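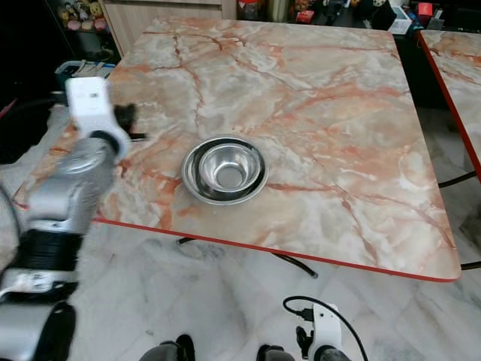 # Rowbotham Animation Weekend: Common Questions

**What is it?**

Three days of hand-drawn and stop-motion features, with two programs of shorts. The opening film is *Josach*, directed by Ruth Tindall, which screens Thursday at 7:30 p.m. in the main hall.

**Do I need a pass, or can I buy single tickets?**

Either one. A pass gets you into everything except the drawing workshop, which has its own sign-up sheet at the box office. Single tickets go on sale in April.

**How many seats are there?**

The main hall has 600 seats. The small theater has 116. If a small theater screening fills up, pass holders without a reservation may be turned away, so please reserve even if you have a pass.

**Are the films dubbed or subtitled?**

Most are subtitled. The morning screenings are dubbed into English and are meant for families. Each listing in the schedule is marked "sub" or "dub."

**Is *Josach* suitable for young children?**

We suggest age 8 and up. There is a long flood sequence near the middle that may upset smaller kids. It runs 104 minutes with no intermission.

**Is *Pulta* the same film that was shown here before?**

No. The earlier screening was a work print without the final score. This is the finished version, and the last reel has been recut.
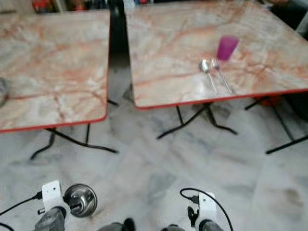
**Will the directors be there?**

Ruth Tindall will take questions after the opening film. Neville Lambert, who directed *Pulta*, is joining by video call. His session lasts half an hour and is included with your ticket.

**Can I see original artwork?**

Yes. The lobby display has some 969 pencil drawings and background paintings from *Clostex*, Lambert's first feature. You don't need a ticket to see it. Please don't use flash.

**Can I bring food?**

Snacks from the lobby counter are fine in both rooms. Hot food has to stay in the lobby.

**What if I'm late?**

We hold reserved seats until 5 minutes before the start. After that they go to the standby line. Latecomers are seated at the back.

**Can I get a refund?**

Single tickets can be refunded up to the day before the screening. Passes can't be refunded, but you can transfer one to another person at the box office. Bring the pass and a photo ID.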